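Filed under: Kitchen basics, Fruit, Serving

How to put together a mixed fruit plate for the table

A plate of whole fruit takes only a few minutes to set up, and it can stay out through an afternoon. I use flat dinner plates instead of a bowl. In a bowl the small fruit rolls to the bottom and gets bruised under the oranges.

1. Wash everything in cool water, including fruit you plan to peel. Drain it in a colander and then dry each piece with a clean towel. Cherry tomatoes hold water around the stem end, so check there.

2. Sort by size. Go through the small pieces and set aside any with split skins. Those can go in a salad the same day.

3. Put the oranges down first, toward one side of the plate. Turn each one until it sits without rocking.

4. Add the small fruit in a loose group on the other side. Mix the colors here if you have them. Striped green tomatoes look good next to orange ones, and a single red one can sit apart from the rest.

5. Leave some bare plate showing. People need room to get their fingers around a piece without knocking the others off.

For a round table I make two smaller plates and put them on opposite sides. Itziar Sarmiento taught me to use white plates on a colored cloth, and I still do it that way for family lunches. Iron the cloth first, or the plates will tip on the folds.

Set the plates out 20 minutes before people sit down if the fruit has been in the refrigerator. Tomatoes taste flat when they are cold.

Put a small empty dish nearby for peels and stems, and refill from the kitchen when a plate gets down to two or three pieces.
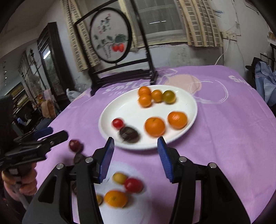
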